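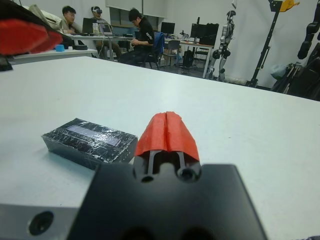
New Desks and a Fresh Start for the Saline Street Workroom

Estville, 18 October 2018

If you have walked down Saline Street in the evening lately and wondered why the lights were still on upstairs at the old Haslinger building, the answer is a happy one. The shared workroom is open again after a long summer of painting and patching, and it looks as though people have already settled in and made themselves at home.

The room measures 867 square feet, so it was never going to feel like a ballroom, but the new layout makes much better use of it. The mismatched tables that used to wobble whenever anyone typed too hard are gone, and white ones have taken their place. The long white desk has quickly become the favorite spot. Three people were sitting along it when we stopped by, one turned toward a laptop, the one in the middle wearing a white VR headset, and the third looking down at something in their hands, with a blue garment over the back of the chair. A small blue cup had been left on a table closer by, and we took that as a good sign. A room where people put their cups down is a room where they plan to stay a while!

For anyone who likes a bigger screen, there are monitors on the desks farther in, and a gray office chair to go with them. The blind on the window behind the long desk is white too, and with all those pale tabletops the whole place feels a good deal brighter than the brown paneling many of us remember — and some of us, it must be said, were rather fond of.

Ceteck, the small firm on the ground floor, looked after the new wiring and put $800 toward the furniture. The rest came from the spring book sale and from members' dues, which stay at $20 a month. The room can hold up to 30 people, though most evenings so far have been a lot quieter than that, and there has been no trouble finding a seat.

Doors open at nine in the morning and close at eight in the evening through the end of October, with winter hours to be posted on the front door after that. Bring your own laptop and charger, and please use the side stairs, as the front ones are still being repainted.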